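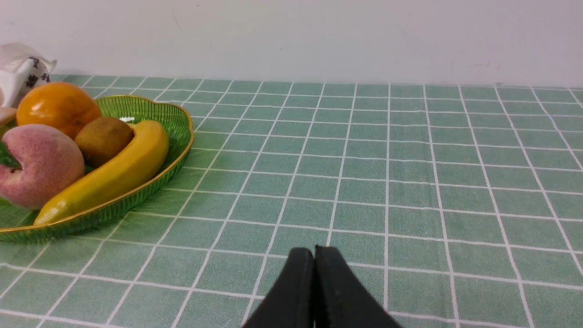

# Hiring the Zondau Hall kitchen and side room: table coverings and deposit

**Melati Pattinasarany**

I am writing on behalf of a small reading circle which intends to hire the side room at Zondau Hall for one evening in August. The conditions of hire state that "all tables must be covered where food or drink is served", but they do not say whether the hirer or the hall provides the coverings. I should be grateful for clarification on the following points:

- whether wipe-clean cloths are acceptable, or only fabric ones;
- whether the cleaning deposit of £133 is payable in addition to the hire charge;
- at what time the room must be handed back.

We expect up to 187 people over the course of the evening, though they will not all be seated together. Tea and cold food will be served.

---

**Satish Kandasamy**

The deposit is separate from the hire charge. It must be paid when the booking is confirmed and is returned after the room has been inspected, normally within a fortnight. In our case it came back in full, less a small sum for a missing key tag.

With regard to coverings, the hall does not provide them. Either type is permitted, provided that nothing is fixed to the table with pins, staples or strong tape. Clips are allowed. Please note that the longer tables are kept in the store behind the kitchen and will need cloths of at least 251 cm if both ends are to be covered. We had measured only the square tables and had to overlap two cloths, which was untidy but was accepted.

Wipe-clean cloths should be dried before they are folded. Fabric ones must be taken away the same night, as there is nowhere to leave laundry.

The room must be handed back by 10.30 p.m. This includes washing up. Hirers who expect to need longer should say so on the form – the extra half hour is charged, but it is a good deal cheaper than a late return.

---

**Slamet Siregar**

We used paper. No complaints were received.

---

**Haziq Tarigan**

I would add one correction to the reply from Satish Kandasamy. The key tag charge no longer applies, as the side room now has a code lock. The code is sent on the morning of the hire and stops working at 11 p.m.

The limit on numbers should also be checked before booking. It applies to the people present in the room at any one time, and the figure for the side room is lower than that for the main hall. The booking office will confirm it in writing on request.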